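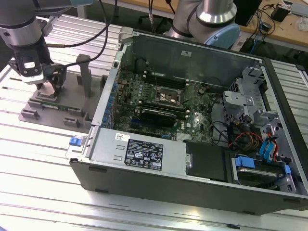 ロボットに作業を教えるための手本は、たくさん集めれば集めるほどよいのでしょうか。

手本の数よりも、手本どうしがどれだけ違っているかのほうが大切だと、私は考えています。同じ机、同じ部品、同じ手順で集めた1,000回分の記録は、見かけは立派ですが、学習する側から見れば、少し揺れのある一つの例にすぎないことがあります。

私は日本語を母語としていませんので、読みにくい箇所があるかもしれません。それでも日本語で書こうと思ったのは、この話を一緒にしてきた同僚の多くが日本語で仕事をしているからです。

私の職場はBroltwoodという小さな会社で、使い終わった電子機器の分解を研究しています。パソコンの本体を横に寝かせて側板を外し、二本のアームで中の部品を扱います。私は四年前から、アームを人が遠隔で動かして手本を記録する仕事をしています。つまり、学習の方法を考える人間というよりも、学習に食べさせるものを作る人間です。この文章も、その立場から書いています。

最初の年、私たちは回数を目標にしました。目標は3,000回でした。小さな基板をつかみ、治具の上まで運び、そこに置く。この動作だけを毎日くり返しました。壁に表を貼り、その日の回数を書き込みました。数字が増えるのは気持ちのよいものです。私もその表が好きでした。

しかし、目標に届いたあとで学習させてみると、結果は期待と違いました。治具をいつもの場所に置けば、アームは上手に動きます。治具を手のひらの幅だけ右にずらすと、アームは何もない場所へまっすぐ下りていきました。とても自信のある動きでした。私はその動きを見て、自分の一年間を見ているような気持ちになりました。なぜなら、治具の位置を毎朝きちんと同じ場所に合わせていたのは私だったからです。

当時の私は、それを丁寧な仕事だと思っていました。実験では条件をそろえなさい、と学校で習いました。その教えは正しいと思います。ただし、条件をそろえるのは、何か一つの違いを調べたいときです。手本を集めるときには、そろえた条件がそのまま、ロボットの知っている世界の大きさになります。この二つの区別を、私は長いあいだできていませんでした。

そこで二年目からは、一日の終わりに回数を書く代わりに、その日に何を変えたかを書くことにしました。治具の向き、本体の角度、部屋の明るさ、基板の裏表、どちらのアームから始めるか。同僚のYvette Cormierは、机の上をわざと少し散らかした状態で始めることを提案しました。分解の現場はもともと散らかっているものだから、というのが彼女の意見です。私は散らかった机が嫌いなので最初は反対しましたが、これは彼女が正しかったと思います。

実際のパソコンの中は、図面のように単純ではありません。赤や黄色や黒の電線が束になって、電源とドライブのあいだを通っています。その電線の曲がり方は、一台ごとに違います。同じ型の機械を二台開けても、電線は決して同じ形をしていません。前に誰かが修理した機械なら、なおさらです。ところが私たちは一年目、撮影の前に電線を指で押さえて、つかむ場所がよく見えるように整えていました。あれは親切のつもりでしたが、誰に対する親切だったのか、今ではよく分かりません。

もう一つ、失敗した手本のことを書きたいと思います。

以前は、基板を落としたり、つかむ位置が悪くてやり直したりした記録は、すべて消していました。きれいな手本だけを残すべきだと信じていたからです。けれども、人間が新しい仕事を覚えるとき、先輩の完璧な動作だけを見て覚えるでしょうか。私が母に編み物を習ったとき、いちばん役に立ったのは、母が目を一つ落として、それを針の先で拾い直すところを見たことでした。完璧に編んでいる母の手は速すぎて、何も分かりませんでした。

今は、やり直しのある記録を別の箱に入れて残しています。つかみ損ねて、少し上に戻り、角度を変えて、もう一度つかむ。このような部分は、学習にとって価値が高いと私は考えています。もちろん、落としたまま終わった記録を手本として混ぜてはいけません。失敗そのものと、失敗からの回復は別のものです。この線を引く作業は機械に任せられず、人が一つずつ見て決めています。時間がかかりますし、目も疲れます。

私の意見に反対する人もいます。いちばん強い反対は、Mahnaz Moradiからのものでした。彼女は学習のほうを担当しています。彼女によれば、数が十分に大きくなれば違いは自然に入ってくるので、人間が違いを設計しようとすると、人間の思いつく違いしか入らない。だから余計な工夫をせずに、場所と人を増やしてたくさん集めるべきだ、というのです。

この意見には、半分まで賛成します。私が思いつく違いには、たしかに限りがあります。私は背が低く、右利きで、機械を前から触る癖があります。私の「いろいろな手本」は、右利きの背の低い人が考えたいろいろです。別の建物で、別の人が集めた手本を初めて見たとき、つかみ方があまりに違うので驚きました。Vojtěch Zelenákは電源を外すとき、先に遠い側のアームで支えてから、近い側を動かします。私なら決してそうしません。見ていると、彼のやり方のほうが安定していました。

しかし、残りの半分には賛成できません。「数が十分に大きくなれば」という言葉は、大きな会社の言葉です。私たちの部署では、記録できる人は11人で、しかも全員がほかの仕事も持っています。分解に使える古い機械も、いつも手に入るわけではありません。限られた午後に500回しか記録できないのなら、その500回の中身を考えるのは当然のことです。畑が狭い人ほど、何を植えるかをよく考えるでしょう。

それに、数を目標にすると、人の動きが変わります。これは私が現場で見てきたことです。回数で評価されると、操作する人は難しい置き方を避けるようになります。悪気はありません。つかみやすい向きに基板を置けば、一回が早く終わるからです。夕方の五時を過ぎるころの記録は、朝の記録よりもずっと似かよっていました。疲れた人間は、いちばん楽な道を見つけて、そこから出ません。そしてロボットは、その楽な道だけを教わります。

ですから、手本を集める計画を立てる人には、操作する人の一日のことも考えてほしいと思います。何時間続けて動かすのか。休みはあるのか。難しい置き方に挑戦して回数が減ったとき、それを責める人はいないか。このようなことは論文にはあまり書かれませんが、記録の中には全部残ります。操作する人が急いでいたかどうかは、アームの動きを見れば私にはだいたい分かります。

若い同僚のParisa Aminiに、手本を記録するのは単純な作業だから早く卒業したい、と言われたことがあります。気持ちはよく分かります。私も最初はそう思っていました。同じ部品をつかんで、置いて、また元に戻す。外から見れば、ロボットよりも人間のほうが機械のようです。私は彼女に、では次の一回は何を変えるつもりですか、と尋ねました。彼女は少し考えて、本体の向きを逆にしました。すると、今まで簡単に届いていたところに届かなくなり、二人で一時間ほど悩むことになりました。その日の記録は少ないです。でも、私はその日の記録をよく覚えています。

いま私たちは、来年に向けた計画を書いています。計画書には、やはり回数を書く欄があります。お金を出す人に説明するためには必要だそうですから、空欄にはできません。私は数字を書いたあと、欄の下に行を一つ足して、何をどのように変えながら集めるのかを書きました。上司から、この行は何ですかという質問がまだ来ていません。来たら、この文章を渡すつもりです。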